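Hiltden Community Help
Mobile Phones and Service > Carrier Accounts

Unlocking a phone bought through Trorgate before moving to another carrier

Posted by Dilruba Munshi

I purchased an Inis handset from Trorgate on a monthly installment plan and have now paid the full balance. The final statement shows a device balance of zero. I intend to move my number to Moldovan in May, as its coverage is considerably better where I work.

When I insert a Moldovan SIM card, the phone displays a message stating that the card is not supported. Trorgate's chat service informed me that the device "is eligible" but did not say whether I must submit a request or whether the unlock takes place automatically. I would also like to know whether my number should be transferred before or after the unlock. Please advise on the correct order of steps.

inis_owner_14

Mine unlocked by itself. Restart it a few times and try the SIM again.

Hiltden Help Desk Contributor

Eligibility and unlocking are two separate stages at Trorgate. A device becomes eligible once the installment balance is zero and the line has been in good standing for 100 days. The unlock itself must be requested by the account holder, except on prepaid lines, where it is applied automatically. This may account for the difference between your experience and that of the previous poster.

To submit the request, sign in to the account page, open the section for your device, and select the unlock form. You will need the IMEI number, which can be displayed by dialing *#06# on the handset. Please enter it without spaces. Requests are normally processed within 10 business days, and a confirmation is sent to the email address on file.
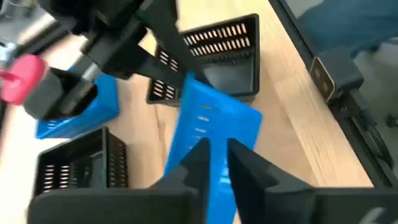 Do not transfer your number until the confirmation has arrived. A transfer closes the Trorgate line, and requests from closed lines are handled by mail, with proof of purchase. Once you have the confirmation, connect the phone to Wi-Fi, insert the Moldovan SIM card, and restart. Moldovan will then ask for your Trorgate account number and transfer PIN.

mapleline

I agree with the reply above, with one addition. The transfer PIN is not the same as the PIN used to sign in, and it expires after a short time, so request it on the day you intend to switch. My first transfer was rejected for this reason. Keep a copy of the final statement as well.

Thread viewed 1,502 times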